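Foro Kevelum › Brazos y pinzas › Averías
Tema: Parada protectora 695 en el brazo derecho, siempre cerca de los ganchos

tuerca_floja
Mensajes: 24
Buenas. Célula de dos brazos Stemov, pinzas Trevetti, controlador Neagu. Desde septiembre el brazo derecho se me planta con el código 695 cuando sube a la fila de ganchos de la pared. En la mesa trabaja como un bendito. El 695, según el manual, es «discrepancia de par en muñeca», y la solución propuesta es «elimine la causa». Agradezco la confianza.

Lo peor es que al rearmar la pinza se abre sola. Lo que tuviera agarrado, al suelo. Y el miércoles bajó además el codo unos dedos antes de frenar, conmigo a medio metro. 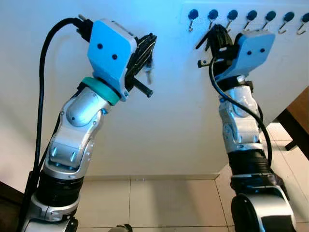 par_motor respondió:
Antes de tocar nada, olvídate del 695 y mira lo de la apertura. Una pinza que suelta la carga al rearmar es asunto de seguridad, lo otro es una molestia. ¿Tienes activada la retención en parada?

tuerca_floja
Activada. Lo dice la pantalla, que también dice «sistema listo» cuando está bloqueado.

cablecorto
Apuesto por el cable de la pinza. Con el brazo vertical se queda sin holgura, tira de la muñeca y el controlador ve un par que no le cuadra. A mí me pasó con otra célula y estuve 3 semanas recalibrando como un idiota.

ohmio_triste
No lo compro. Si fuera el cable fallaría también en el izquierdo, que lo lleva parecido. Yo veo carga útil mal declarada. Cambias de pinza, no actualizas el peso y en la mesa apenas se nota. Arriba, con el brazo estirado, ya es otra historia.

cablecorto
«Parecido» no es «igual», compañero.

tuerca_floja
Hice las dos pruebas por no ofender a nadie. Carga declarada de nuevo: el 695 sigue. Luego repetí la subida sin nada en la pinza, despacio, y me paré en cada punto con la mano cerca de la seta.
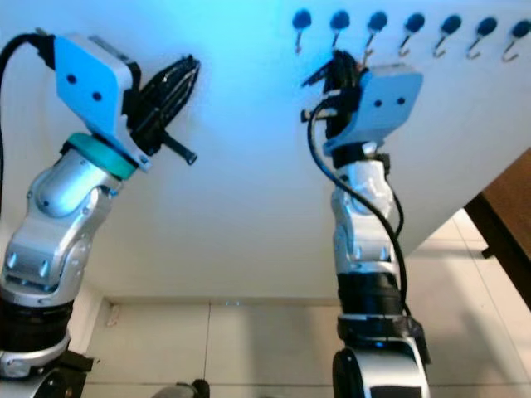
A velocidad reducida llega arriba sin quejarse. A velocidad normal, parada en el mismo tramo. El registro guarda 2957 eventos y casi todos son avisos de muñeca que el sistema se tragó sin decir ni pío — muy discreto él.

par_motor
O sea, que avisaba. Sube el registro y no corras más el programa con gente al lado. Y por favor, no amplíes el umbral de par.

ohmio_triste
Hombre, ampliarlo un poco para descartar...

par_motor
No. Así se descartan dedos.

tuerca_floja
Umbral intacto. De momento dejo la pared en paz y sigo solo con la tarea de mesa, a velocidad reducida.

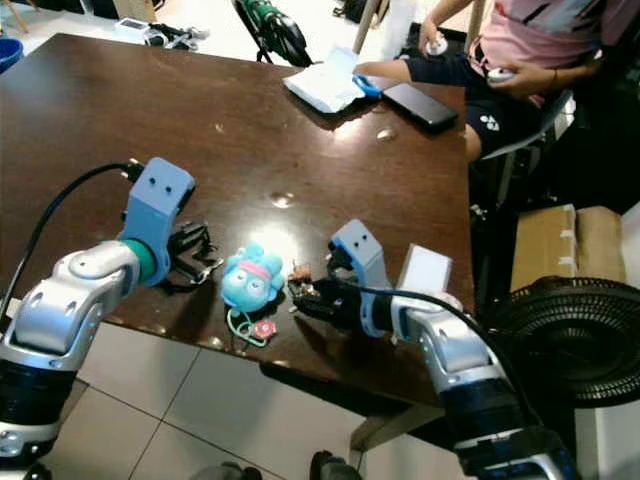
Tarea de mesa, los dos brazos trabajando

cablecorto
¿Y el cable? ¿Le has dado holgura o seguimos debatiendo?

tuerca_floja
Mañana suelto la brida y lo pruebo. Si es eso, ohmio_triste paga el cable nuevo.

ohmio_triste
Pago media brida. Y sigo diciendo que mires la carga, que seguro que la metiste en el perfil que no era.

tuerca_floja
...¿hay más de un perfil?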